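Skamik Robotics Club forum > Build help > Gripper pads slipping

mimoza_p
Our student team (year 10s, first comp in October) can't get the pads to hold a jar side-on. I've got the servo opening to 180 and it's still rubbish. Any ideas?

grgic_m
Softer pads. We ran foam ones in 2014 and never dropped a thing.

ashwin_u
Disagree mate, foam tears after 20 grabs. Keep the ridged rubber and fix your angle.

grgic_m
Ours lasted the whole season, but righto.

mimoza_p
Had another go this arvo with two of the hand-held ones and the blue pads.
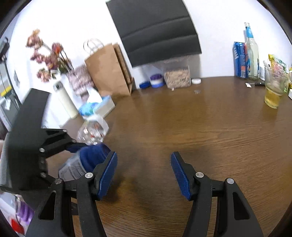 I reckon Ashwin's onto something with the angle, so I'm reprinting the arms with a bit more toe-in. Should the pivot holes stay where they are?

ashwin_u
Yep, leave the holes. Colour doesn't matter but don't print them in the cheap stuff!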